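# About Wultgate

We write and teach working rules for people who use hand-held grippers, and we love doing it. 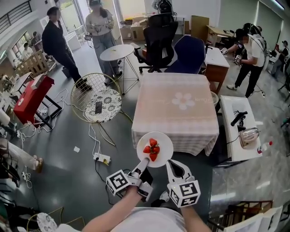
*Strawberries on a plate, held between the two fingers.*

Wultgate began in July with 4 people, a borrowed room and a long argument over how to hold a dinner plate. Half of us said you grip the rim, the other half said you get the fingers well in toward the middle. We tried it both ways for a whole afternoon, wrote down what we agreed on, and that page became rule one of the Wultgate Handbook. It has been rewritten more than any other page in the book!

The handbook now has 151 rules. Some are a single line ("Marker faces stay clean and uncovered"). Others run on a bit, like the section on food, which covers everything from soft fruit to how full a bowl may be before you pick it up. We like rules that a new person can read once and use the same morning, so we keep the words plain and throw out anything that needs a second reading.

## What we do

- **Floor training.** New operators spend 3 days with us before they work alone. They learn the grip, the carry and the set-down, and they practice with ordinary household things – plates, cups, cloths, fruit.
- **Site reviews.** We walk through your rooms while people are working and check walkways, cables, furniture spacing and how much room each operator has to turn.
- **The Ulo checklist.** A one-page sheet for the start of every shift. Fingers, markers, handle, straps, floor. Ulo is free to copy and you may change it to suit your own rooms (please do, and send us your version).

## How a rule gets made

Anyone can suggest one. It goes up on the board at our Hennessy room, where operators try it in real work and scribble on it. If it slows people down and prevents nothing, out it goes. If it survives, it gets a number and goes into the next printing. Over 18 of our current rules came from trainees in their first week, and they are some of the best we have – fresh eyes catch the odd stuff, like where you put your phone down or who moves first when two people meet in a narrow gap.

## Where to find us

Our main training floor is at Usine, second door past the loading bay. Visitors are welcome to come and watch a session. Wear flat shoes, stay out of the marked lanes, and ask an operator anything you like once the plate is back on the table.

Page last updated 02/02/2018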